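Jomar Catacutan
Sunday job for me: the cables. Since we moved to the new flat in Oldale they live all together in one box, and every time I need a charger I must pull out the whole family.

Jomar Catacutan
My rule is simple. Everything goes on the big table first, then I decide. If I can't say what the cable is for, it goes in the e-waste bag. No mercy this time - last year I had mercy and look at me now.

Jomar Catacutan
White cables are the worst, they all have the same face. I put a bit of coloured tape near the plug and write the name of the device on it.
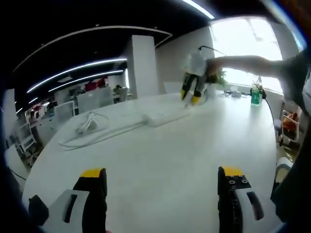 Jomar Catacutan
For the long ones I make loops as big as my hand and close them with a velcro strip. Not too tight, my uncle was an electrician and he was very strict about this.

Jomar Catacutan
The power strip will go behind the couch, so the lamp can finally move to the reading corner. I paid 17 dollars for a cable tray too, still in its packet.

Jomar Catacutan
Question for the neighbours: does the depot in Lamness still take old chargers in July? Their website is silent about it.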